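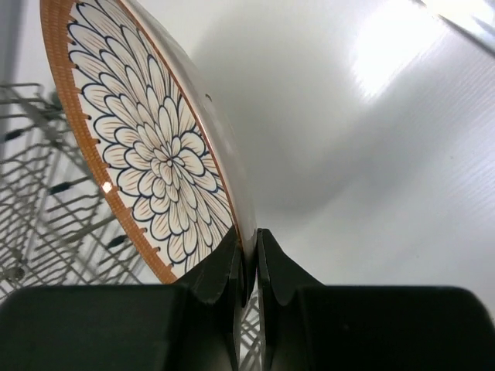

Why Do Baby Teeth Fall Out?

22 Jun 2024

I lost my first tooth in the back seat of a car on the way to Grilusville. I was eating a piece of toast, I bit down on something hard, and I thought there was a stone in the bread. Nope! It was me. A bit of me had come off and was sitting in my hand, and it was so much smaller than I expected.

Maybe you have a wobbly tooth right now. Maybe you're poking it with your tongue while you read (I always did). So let me tell you what's going on in there.

Two sets of teeth

You get two sets of teeth in your life. The first set is called baby teeth, or milk teeth, and there are 20 of them. The second set is your grown-up teeth, and most people end up with 32, if you count the wisdom teeth right at the back. Some people never get their wisdom teeth, and they manage just fine.

Why two sets? Think about the size of a baby's head. There isn't much room in there. A full set of big teeth wouldn't fit in a mouth that small, so babies start with little ones. Then your jaw grows and grows, and by the time you're in first grade or so, there's space for bigger teeth to start moving in.

Your baby teeth were already getting started before you were born. They were hiding inside your gums the whole time, and most babies show their first one when they're around half a year old. That's when all the drooling and chewing on everything happens. My little cousin chewed the corner off a library book. We had to pay for it.

What makes a tooth wobble?

This is my favorite part, because it's a little bit gross.

A tooth is like an iceberg. You only see the top, which is called the crown. Underneath, down in the jawbone, is the root, and the root is what holds the tooth tight. When a grown-up tooth is ready to come up, it sits below the baby tooth and starts to push. As it does, your body slowly breaks down the root of the baby tooth. Special cells do the job, a tiny bit at a time, and your body takes the stuff back in. It doesn't hurt and you can't feel it happening.

After a while there's hardly any root left. Now the tooth is only held on by a bit of gum, so it wiggles. Then it wiggles more. Then one day you bite some toast in a car.

That's why a lost baby tooth looks so short and hollow at the bottom. People think the root stayed behind in the gum, but it's mostly gone by then.

Which ones go first?

Usually the two at the bottom in the front. Those were probably the first ones you got, too. After that it's often the two at the top in the front, and then things slowly work their way toward the back. Most kids start when they're about six and finish when they're about twelve.

But please don't worry if you're early or late! In my class at Flanness there was a girl who lost a tooth in kindergarten and a boy who still had every single one in second grade. Both of them have a full set of grown-up teeth today. If you're worried, ask your dentist, who can take an X-ray and see the new teeth waiting in there. It's a really cool picture. If you get one, ask to look at it.

Should I pull it?

I know it's tempting. My advice is to wiggle it gently with your tongue or a clean finger and let it come out when it's ready. If you yank a tooth that still has some root holding on, it can hurt and bleed more than it needs to. And no, I don't think you should tie it to a doorknob. My uncle in Vik did that once and he still talks about it.

When it does come out, there may be some blood. Rinse your mouth with water, then fold up a clean piece of gauze or cloth and bite down on it for a few minutes. A little pink spit afterward is normal. If it keeps on bleeding, tell a grown-up.

If a grown-up tooth ever gets knocked out, say in a bike crash or a soccer game, that's a different thing and you need a dentist right away. Tell an adult as fast as you can.

My new tooth looks weird!

New front teeth often look huge, and that's just because your face hasn't caught up yet. They may look more yellow than the teeth next to them as well. Grown-up teeth have more of a layer called dentin, and dentin is a bit yellow, so it shows through. The edges can be bumpy too, like a tiny saw. Those bumps usually wear down as you chew.

Sometimes a new tooth comes in behind the baby one, before the baby one has left, so you have two rows for a while. People call them shark teeth. I had one, and I was very proud of it! Often the baby tooth falls out by itself, but show it to your dentist anyway.

Do I have to brush teeth that are going to fall out?

Sorry, yes. I tried this argument too. Baby teeth can get cavities, and cavities hurt. Baby teeth also save a spot for the grown-up tooth underneath, and if one is lost too soon, the others can lean into the gap and leave the new tooth squashed for room.

So brush twice a day for two minutes, even around the wobbly one. Go softly there - the gum might be sore. And don't forget the teeth way at the back, where my toothbrush never seemed to want to go when I was seven.

Words to know

Crown: the part of the tooth you can see.
Root: the part down in the jaw.
Enamel: the hard white outside of the tooth.
Dentin: the layer under the enamel.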